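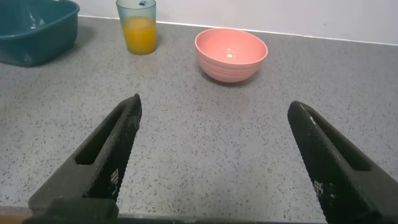 Last updated: 3/2/19

Ask me what a robot arm costs and I'll give you a number, and then a week later I'll come back and give you a bigger one. I've been helping our little test kitchen at Nandano plan for a pouring arm, and my first budget had exactly two lines in it: arm, table. I was so proud of that budget!

The arm we liked was the Stolum, and once we'd settled on it I figured the hard part was over. Then I started writing down what pouring a glass of juice into a bowl really asks for. You need fingers with enough grip for smooth plastic (ours come from Lis, $177 a pair, and please order a spare pair up front). You need a wrist camera, plus mounts, plus cables long enough to reach the wall. I'd set aside $1,000 for all the extras together and it was gone before I got to the cups.

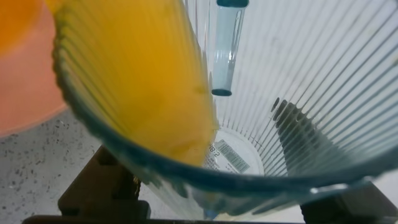 What I'd put in the budget now

Start with the cups, I mean it. Clear ribbed plastic is cheap and lovely to drink from, but light does funny things in it, and you want to find that out before you pick a camera. Buy the same cup in bulk so a cracked one doesn't hold up your week. Then add the boring stuff – bowls, a basin, towels, more towels – and a stretch of counter that you're willing to give up for good. We gave up ours in August and I still miss it.

Next comes people time. I put down $2,000 for setup and training, and I'd fight for every cent of it if I had to do it again. 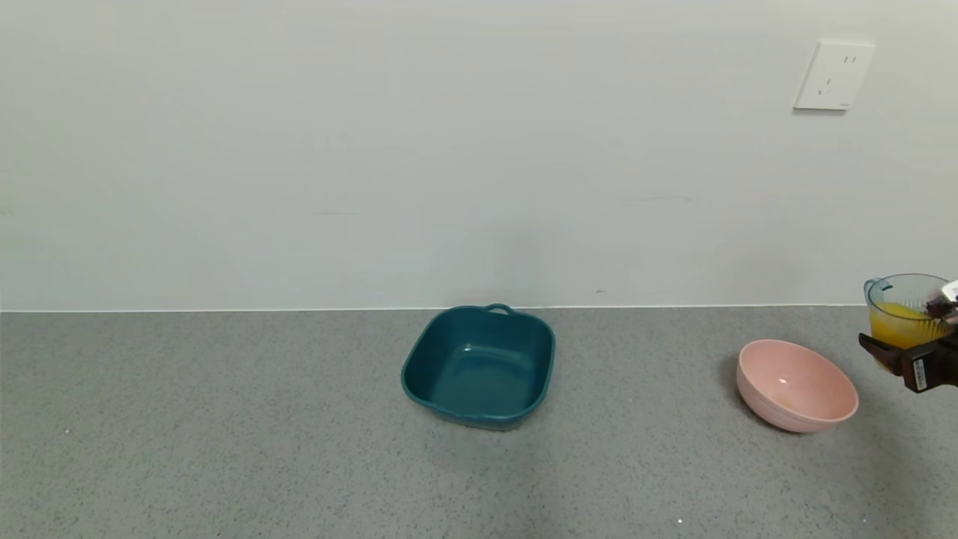 Flerurari wrote in after my last column to say that I'm too hard on leasing, and that a small kitchen should rent an arm for 3 months before it buys so much as a bolt. Fair point! I did get a lease quote, and the monthly price looked great until I read the part about liquids. 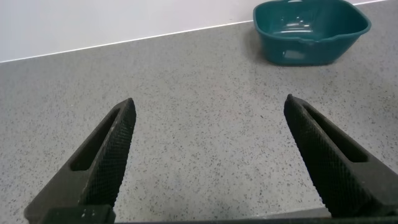
So if you do lease, ask about spills in writing, and ask who pays for replacement fingers. I'd also check how long a repair takes, and whether they'll send a loaner while you wait. Our dealer said yes to the loaner, so that's the line I'm filling in next, right under towels.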